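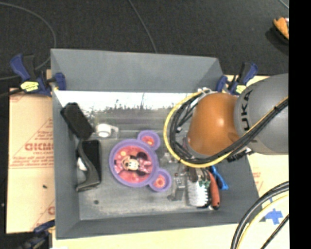 ## Bench rules for a sorting arm and an open bin

These are the house rules we follow at the Plisivville shared workshop when an arm is picking mixed household goods out of a bin on a timber-topped table. They sit on top of the manufacturer's manual and whatever your local safety regulations require. If they disagree with either, the manual and the regulations win.

### Fixing the bin

- Clamp the bin to the table before the arm is powered. Use at least three bar clamps, and never put them all on one side.
- Tighten by hand, then push the bin firmly from each side. If it creeps, take the clamps off and reseat them.
- Keep grips and bar ends out of the arm's path. After moving a clamp, rerun the slow check.
- Cover the table beside the bin with heavy paper or cardboard. Change the paper when it tears or lifts.
- Mark reference spots with a cross of coloured tape. Pull up old crosses as soon as they're out of use.

### Cables

- Leave enough slack for the wrist to turn both ways, but not so much that a loop can hook the bin rim.
- Power and signal cables follow the same route along the arm. Tie them at the joints and check the ties every 200 cycles.
- Cables running down to the table go past the corner of the bin, never across the opening.
- Anything crossing the floor gets a cover strip if people walk there.

### What goes in the bin

Mixed loads are fine, and a good load has some awkward things in it: a child's plate with a shaped rim, a brush, something crumpled and see-through, a long handle. Keep out:

- glass and glazed crockery
- open blades, including loose ones from hobby knives
- batteries
- anything wet, greasy or dusty
- anything over the gripper's rated load, which is 774 grams on our Jellska fingers

Lay the bigger pieces in first. Don't stack to the rim. A plate that lies flat on the bottom is hard for two fingers to lift, so include one on purpose if you're testing, and leave it out if you just want the job done.

### Before you start

1. Walk around the table and find the stop button. Press it once and confirm the arm won't move.
2. Reset, then run the first pass at the slow setting.
3. Stay outside the floor line while the arm is live. Closed shoes, no lanyards, long hair tied back.
4. Stop the arm fully before reaching into the bin — even for something small that has fallen in a corner.

### Cleaning and records

Wipe the bin with a damp cloth and mild dish soap at the end of the day, with the power off. Scuffs on the floor of the bin are harmless. Cracks aren't, and a cracked bin goes in the recycling.

Write the cycle count in the Zurnico logbook when you finish. Finger pads are replaced at 2,090 cycles, or sooner if the rubber has gone shiny. Spare pads are in the grey drawer under the vise.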